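Card reader for a market stall: Plemow or Prestier?

mebrat_k
13/02/2024
Finally taking cards at the stall this June, so excited! Torn between Plemow (no monthly fee, bigger cut per sale) and Prestier (£5 a month, smaller cut). Most of my sales are small. Any thoughts?

itzel.ochoa
Plemow all the way! I love mine. Pairs with my phone in seconds and I took over 80 payments at the Manthorpe fair on one charge. If you only trade in summer, why pay all winter?

Eliseo B
Have to disagree with Itzel there. I did my sums last year and Prestier won easily, but I trade every week. Also their reader prints receipts, and my older customers love a receipt.

itzel.ochoa
Fair, but Mebrat said small sales! And you can email receipts :)

yabsira
Check how fast the money lands too. Mine was next day with Plemow, my sister waited longer with Prestier. Great little readers, both of them.

Eliseo B
Mine's always next day with Prestier, so maybe it's her bank?

lacri_costache
I'm on Smits and very happy, just to muddy things! Worth a look, Mebrat.
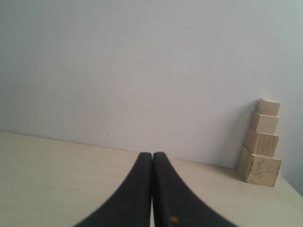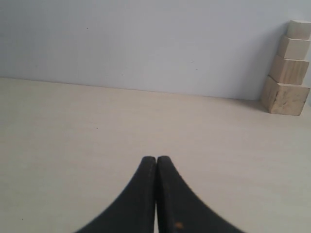
Black gripper fingers, closed (both pics)

mebrat_k
Brilliant, thanks all! Leaning Plemow for the first summer, but I'll ring Smits tomorrow.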